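Bedell Wipe-Clean Table Cover, Matte Finish

Product group: Institutional Dining and Break Rooms
Supplied by Rathjen, Jesenstead

The Bedell table cover is intended for staff dining rooms, school cafeterias and meeting areas where tables are in use throughout the day. It is laid directly on the existing tabletop and held in place by 12 clips, supplied with each order. 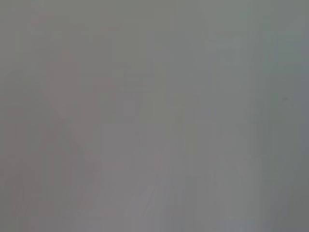

Covers are available in two lengths and are cut to width at the warehouse. Orders of 18 covers or more are delivered on a single pallet. Customers are asked to measure each table before ordering – cut covers cannot be returned.

Care and cleaning

Coffee, tea and sauces should be removed with a damp cloth and a mild detergent, then wiped a second time with clean water. Scouring pads and bleach must not be used. Covers may be rolled for storage but should not be folded.
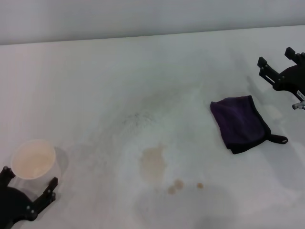 Specifications

Weight: 400 grams per square meter
Edge: heat-sealed
Clips: 12 per cover
Warranty: 18 months
Delivery: 8 working days

Replacement clips are sold in packs of 12. The Flostar underlay, which reduces noise from dishes and trays, is ordered separately.
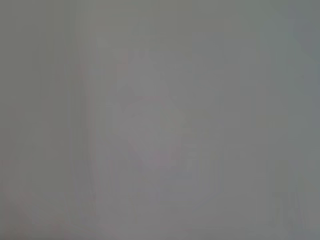 Gray tones, close view.

Requests for samples and written quotations should be addressed to Ingeborg Fuchs, Contract Sales. Warranty claims are handled by Timo Stüber and must include the order number.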